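Search this site
Enter keyword or part number

Hand-held grippers at Arumstead bench get new maintenance routine

Dilani Akanda has put the hand-held grippers at the Arumstead manipulation bench on a fixed maintenance routine, starting 13th February. The change follows a run of demonstrations in which the fingertips were found to close out of line, leaving a small offset in the recorded jaw opening.

The grippers are used to record people handling everyday objects. Each one carries a wide-angle camera looking down over two opposed fingers, and each finger has a square fiducial marker fixed to it. Software finds the two markers in every picture and works out the jaw opening from the distance between them. A marker that has lifted at a corner, or a finger that has shifted on its screws, goes straight into the data.

Akanda said the fault was slow to show itself. The bench passed its start-up check each morning, and the drift appeared only when a batch of 1629 demonstrations was replayed on the arm. In 282 of them the replayed jaw stopped short of the object or pressed too far into it.

"The operator's hand compensates without the operator knowing," she said. "You feel the object, you squeeze a bit more, and the task gets done. The arm has only the number."

The cause was traced to the finger mounting screws on one gripper, which had backed out by a small amount under repeated squeezing. The soft ribbed pads on the inner faces were also due for replacement. A worn pad gives more under load than a new one, and the spare set from Skelleline is slightly stiffer than the first. 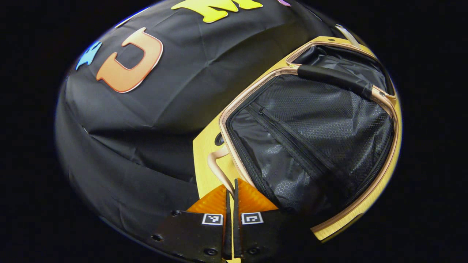
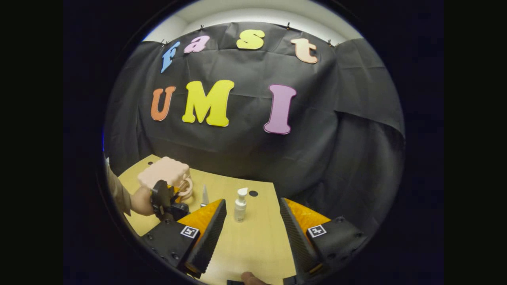 What the routine covers

The finger screws are now checked with a torque driver at the start of each shift and marked with a paint line across head and plate. If the line has broken, the gripper comes off the bench and is calibrated again before use. Thread locker was tried in July and dropped – it made pad changes too slow, and the solvent clouded one of the markers.

Pads are changed after 3000 closures, counted by the recording software. Both fingers are done together. The old pads are bagged and labelled with the gripper number, and Akanda compares their thickness with a new pad to see whether the interval should be shortened.

Markers are wiped with a dry lint-free cloth and inspected under a side lamp for lifted corners. They are not to be touched up with pen. A damaged marker is peeled off, the seat is cleaned, and a new one is set with a printed jig so that it sits at the same height as its partner on the other finger.

Calibration takes the gripper through 16 positions, from fully open to fully closed. The operator squeezes the grip to each stop and holds it while the software records the marker spacing. Results are kept in Fakir, the bench's logging tool, under the gripper number and the date of the last pad change. A set that departs from the previous one by more than the bench limit is repeated once. If it fails again, the gripper is stripped and the linkage examined.

Lighting and background

Part of the work concerned the bench itself. Marker detection falls off when a strong highlight lands on the finger plates, and the overhead lamps have been turned down and moved back. Dark cloth is being kept as a backdrop because it puts little stray light back on the fingers. Operators have been asked to leave it as hung during a session, creases included, so that the background stays the same from one recording to the next.

Shiny objects remain a nuisance. Polished metal trim and blades can throw a bright patch across a marker as the fingers close, and the software then drops it for several pictures in a row. Short gaps are filled from the readings on either side. Longer ones cause the demonstration to be rejected – the limit has been tightened along with the rest of the routine.

Parts and next steps

Replacement finger plates have been ordered from Bririk with a deeper counterbore, which should let the screws seat fully. Until they arrive, the gripper that gave the trouble will be used for operator training only.

The affected demonstrations are being held back from training pending correction. Akanda expects most can be recovered by applying the offset measured at recalibration, though recordings made before the last known good check will have to be taken again.

Sign up for our weekly newsletter
By continuing to use this site you agree to our use of cookies.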